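Freelance developers at Merix get fewer requests for apps, more for repairs

Merix is a small marketplace where companies look for independent programmers. It has 2,834 registered developers, and most of them live outside the capital cities. I spoke with its head of matching, who asked me to use only the job title, as is the habit in this company. We talked for almost two hours, and in this text I put the parts which I found most useful for people who hire or who want to be hired.

My first question was what clients ask for now. I expected to hear the name of some new language. The answer was different.

"They ask for somebody who can read," the head of matching said. "Two years ago a client came with an idea and wanted a new app. Now the client comes with an app that already exists, written by three or four people who left, and wants somebody who can open it and not be afraid."

According to the company's own records, 115 requests came in during the last quarter. Of these, 59 were for work on old code. The languages were mixed: a lot of PHP, a lot of older Java, some Python that was never moved to version 3. Only a small part was for mobile.

I asked if this kind of work pays worse. The head of matching thought for a moment before answering. "The hourly rate is a little higher, in fact. But the developers do not believe me when I say it. They think old code is a punishment."

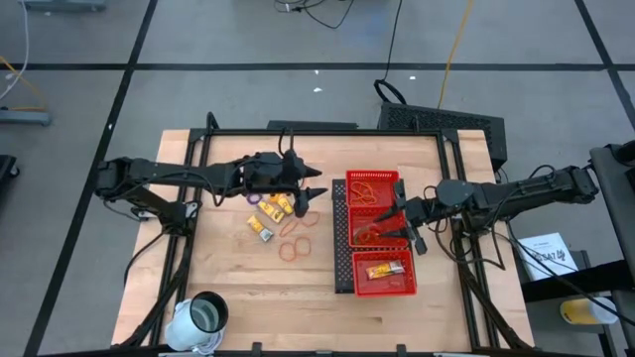

The test that is not a test

Merix does not use timed coding tasks. A new developer receives a small repository called Trullura, which was made inside the company and contains a booking system with several known faults. The developer has one week, and must write a letter of one page to an imagined owner of the system. The letter should say what is wrong, what is urgent, and what can wait.

"We do not even look at the fixed code first," said the head of matching. "We read the letter. If the letter is clear, then we open the code."

I found this surprising and I said so. Some very good programmers write badly, especially in a second language. I know this well from my own case.

"The grammar is not important for us," was the reply. "One developer wrote to us with mistakes in every line, and it was the best letter of that month. I understood exactly what would break and when. Another one wrote beautiful English and after one page I did not know if the house was on fire."

The letters are read by two persons who do not see each other's notes. When they disagree, a third one reads. A developer who is refused can try again after 50 days, with a different repository, and receives the notes of the readers in full. I asked to see some of these notes. They are short and rather direct, but I did not find them unkind.

A difficult client

Not every project went well, and the head of matching was open about it. The longest part of our talk was about Văduva, a distributor of spare parts that needed help with its warehouse program. The program was written in Delphi and nobody in the firm had the password for the build machine.

"We sent one developer for what we thought was two weeks of work. It became five months. The mistake was ours — we accepted the client's description and did not ask to see the machine."

After this, Merix changed its contract. Now the first three days are always paid separately, and in these days the developer only looks and writes. Either side can stop after that. Some clients do not like to pay for looking, and a few went to other marketplaces.

"I am fine with this," the head of matching told me. "A client who does not want to pay for three days of reading will not want to pay for the surprise either."
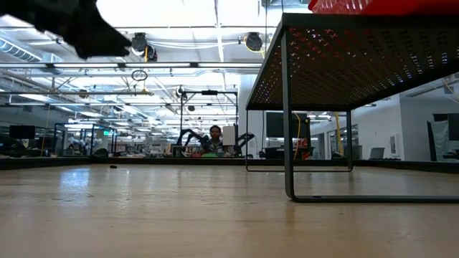

Werunura, 5 Dec 2021

The second part of our conversation took place by telephone, when the new rules for the winter were already published. From now on, developers on Merix can show the languages they are willing to maintain in a separate list from the languages they like. I asked who had wanted this.

"The developers themselves. Many of them know COBOL or Visual Basic and hide it, so they will not be called for it every day. With two lists they can say: yes, I can do it, but ask me nicely and not in December."

My last question was about beginners. Is there any place for them in a market of old code? The head of matching admitted that it is hard. The company tried to put a beginner next to an experienced developer on the same project, with the client paying only a small part of the second fee. Four clients agreed. In three of these projects the beginner stayed until the end, and one is now taking projects alone.

"It is a small number and I would like it to be bigger. But I must find the clients first, and they are always in a hurry."

Registration for the next group of readers and developers is open until the end of the month.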